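Chapter 2
Taking Over a Service Desk

A new manager usually inherits the service desk before anything else. It has a phone number, a mailbox, a backlog and a set of habits, and most of them were in place well before you arrived. This chapter covers the first month: how to read the queue, how to sort it, and what to leave alone until you know more.

We follow one organisation through the chapter. Fukent is a parts distributor with 266 staff across two sites. When its new IT manager started in January, the desk had 120 open tickets, and 57 of them had no owner. Requests came in through a ticketing tool called Postuso, but also by email, by phone and in the hallway. Only the first kind was ever counted.
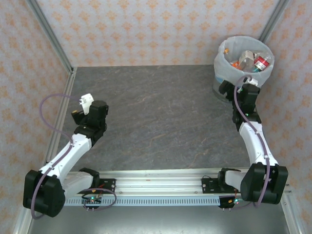

2.1 Reading the backlog

Start with age. Sort the open tickets from oldest to newest and read the oldest ones in full, including the notes. Some will be finished work that was never closed. Others will be waiting on a supplier, or on a person who has since left.

Do not close old tickets in bulk. At Fukent, one ticket marked "low" turned out to be a failed backup job at the Mutton site – it had been logged under the wrong category and passed between queues.

Next, look at who asks. Group the tickets by department and note any that send almost none. A quiet department may have few problems, or it may have stopped reporting them.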